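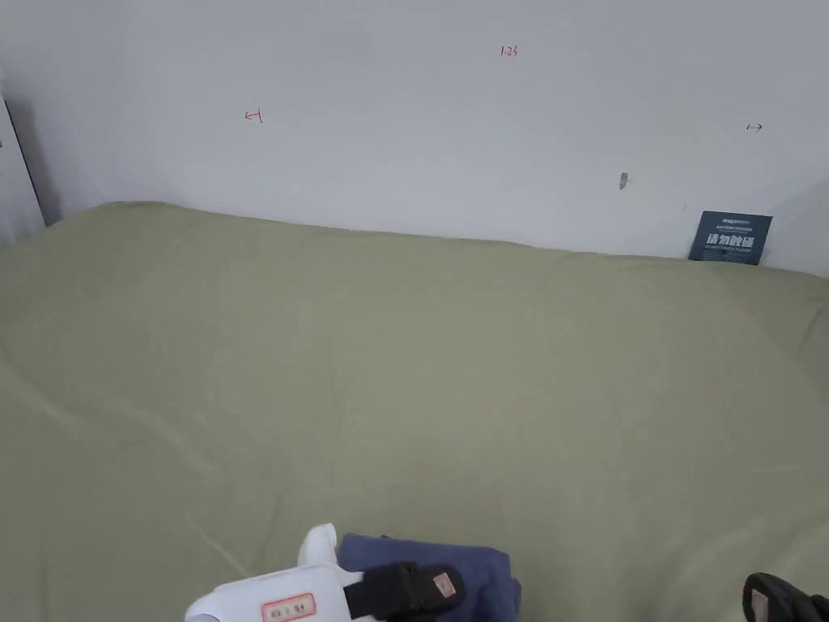
Unit 4: Supporting a new learner in the first month

Handout for conversation partners
Tutor: Thilini Jayasinghe

Before you meet

Read the learner's placement sheet. It gives first language, years of schooling and the score from the Skelport listening test. A low score does not always mean a beginner. Some people read English well and have rarely had to speak it.

Check how to say the name. If the sheet has no note on this, ask at the first meeting and write it down.

The first session

Keep to 45 minutes. Use the first ten for introductions and the rest for one topic, such as the journey to class, shopping or the weather. Have a few open questions ready. "What do you cook at home?" gets more speech than "Do you like cooking?"

Leave a pause after each question. New partners tend to fill a silence too soon, and the learner loses the chance to put a sentence together.

Correcting mistakes

Correct what blocks meaning. Let small errors go during free talk and come back to one or two at the end. Repeating the sentence in its correct form is often enough:

Learner: Yesterday I go to the doctor.
Partner: You went to the doctor. Was it a long wait?

If the same error turns up in three sessions, tell the class teacher, who can plan a lesson on it.

Vocabulary

The Lehner word list has 739 entries, of which 170 are marked for the first term. Choose six to eight for each session. Ask the learner to use each one in a sentence about their own life. Lists copied out at home are rarely remembered.

Questions outside your role

Learners may ask about housing, benefits or visas. Do not give advice. Pass the question to Florian Trummer at the front desk, with the learner's agreement. You can help with the English in a letter, for example by explaining what "within 14 days of receipt" means.

For next time

Read pages 12 to 19 of the course booklet.
Write five open questions on the topic of work.
Practise the pausing exercise with a partner from the group.
Bring your notes on Yeison Condori's recorded lesson, which we will discuss in pairs.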